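Welcome to the question page for the Dutwood freediving weekends! We get a lot of email once April rolls around, so we've gathered up the things people ask most.

## Do I need any experience?

None at all. If you can swim 309 yards without stopping (slow is fine, any stroke), you can join the beginner group. Ritva Vainio teaches the first pool session, and she loves working with people who have never held their breath on purpose.

## How deep will I go?

Most beginners reach roughly 30 feet by Sunday afternoon's equivalent in our schedule, the last open water session. You might stop at nine feet and have a wonderful time there. The light is gorgeous at every depth!

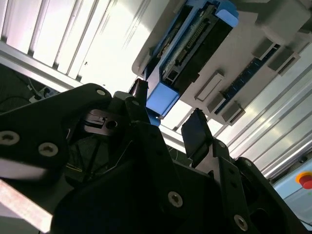 ## What gear should I bring?

- Swimsuit, towel and a warm hat for the boat
- A low-volume mask, if you own one that fits
- Long fins are optional, and we lend them in most sizes

Wetsuits are included. Send us your height, weight and shoe size when you book.

## Can I eat before a session?

Keep it light and finish two hours ahead. Oatmeal or a banana works great. Save the big meal for afterward, when the whole group heads to the Catacutan for noodles.

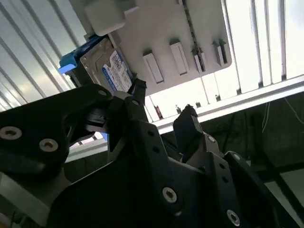 ## Will I always have a buddy?

Yes, every single dive. You'll learn rescue skills on day one, and Ottar Holmgren runs the safety line at Kukmont himself. Never practice breath-holds in water alone, even in a shallow pool.

## What if I can't equalize?

Tell your instructor and come up. Sore ears mean you're done for the day, but you're welcome to stay on the boat and you can rejoin a later weekend free of charge.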